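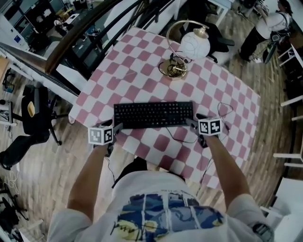

Lassen sich zwei Handgreifer mit unterschiedlichen Backen in derselben Sitzung mischen, ohne dass die Daten unbrauchbar werden?

Mit Einschränkung: Die Lageverfolgung kommt damit zurecht, die Öffnungsweite muss aber für jeden Greifer getrennt kalibriert werden, und im Protokoll muss stehen, welcher Satz links und welcher rechts lief.

Samstag, Eintrag zum Greifervergleich

Beginn 9 Uhr, Aufbau wie gehabt. Verglichen werden die Backensätze Misura (hart, gerade Innenfläche) und Bautista (weicher Einsatz, leicht gerundet). Frage von Kristine Manalastas aus der letzten Besprechung: Lohnt es sich, alles auf Bautista umzurüsten, oder reicht Misura für flache Gegenstände aus? Aufgezeichnet wird wie immer mit Jillska, Konfiguration nicht angefasst.

Aufgaben heute: Tastatur an der Längskante anheben und wieder absetzen, Tastatur um eine Vierteldrehung drehen, Lampe am Fuß verschieben. Die Lampe ist für mich der interessantere Fall, der Fuß ist rund und das Kabel liegt immer irgendwie im Weg. Das Kabel bitte nicht vorher ordentlich wegräumen. In der Plutville-Serie haben wir das gemacht, und danach kam die Auswertung mit jedem verknäulten Kabel schlecht zurecht.

Durchgang 1, Misura beidseitig, 33 Versuche. Anheben der Tastatur geht, solange beide Seiten gleichzeitig schließen. Schließt eine Seite früher, dreht sich die Tastatur ein Stück auf der Tischdecke und die zweite Backe trifft die Kante schräg. Dann rutscht sie ab. Das ist 9-mal passiert, alle Fälle im Protokoll mit R markiert. Die karierte Decke verschiebt sich bei diesen Fehlgriffen mit. Zwischen den Versuchen glattziehen, sonst wandert der Startpunkt.

Durchgang 2, Bautista beidseitig, 31 Versuche. Deutlich ruhiger. Der weiche Einsatz gibt nach und gleicht den Zeitversatz zwischen links und rechts zum Teil aus. Abrutscher gab es auch, aber nur bei der Drehung. Nachteil: Die Öffnungsweite ist schlechter reproduzierbar. Geschlossen auf nichts meldet der rechte Greifer nicht immer denselben Wert, vermutlich weil sich der Einsatz nach festem Zudrücken nur langsam zurückstellt. Muss ich am Prüfstand nachmessen, bevor ich das so weitergebe.
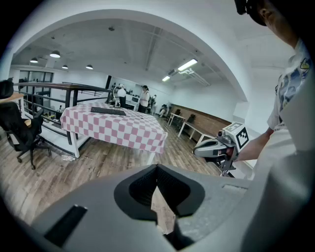

Durchgang 3, gemischt, links Misura, rechts Bautista. Nach 23 Versuchen abgebrochen, nicht wegen der Greifer, sondern weil ich die Kalibrierung für links aus Durchgang 2 stehen gelassen hatte. Mein Fehler. Die Posen sind in Ordnung, die Öffnungswerte links sind für den ganzen Durchgang falsch. Lässt sich vielleicht nachträglich korrigieren, die Rohwerte sind ja da. Bis das geklärt ist, bleibt Durchgang 3 aus dem Vergleich draußen.

Zu den Markern: Bei der Drehaufgabe kommen sich die beiden Greifer so nahe, dass ein Marker den anderen verdecken kann. Im Protokoll zeigt sich das als kurzer Sprung in der Pose, danach fängt sich die Verfolgung wieder. Mit dem Backensatz hat das nichts zu tun, die Sprünge kommen in Durchgang 1 und 2 an derselben Stelle der Bewegung vor. Abhilfe wäre, die Handgelenke beim Drehen etwas weiter auseinander zu halten. Das sollten wir in die Anleitung für die Bedienenden schreiben.

Kabel: Die Zuleitung rechts braucht mehr Länge. Beim Verschieben der Lampe zieht sie gegen Ende der Bewegung leicht am Greifer, und man korrigiert unbewusst mit dem Unterarm dagegen. In den Kurven sieht das aus wie eine gewollte Bewegung. Ich würde das vor der nächsten Aufnahme ändern – wenn nichts Passendes im Lager liegt, tut es auch eine Verlängerung mit ordentlicher Zugentlastung.

Vorläufiger Stand: Für die Lampe ist Bautista besser, für flache Teile genügt Misura, wenn die Bedienung geübt ist. Komplett umrüsten würde ich noch nicht.

Offen:
Rückstellung der weichen Einsätze messen, leer und nach Dauerdruck
Öffnungswerte links aus Durchgang 3 korrigieren oder verwerfen
längere Zuleitung rechts
Kristine fragen, ob sie die R-Fälle einzeln sehen will oder nur die Zusammenfassung
Reservesatz Bautista bestellen, der rechte Einsatz hat an der Spitze eine Kerbe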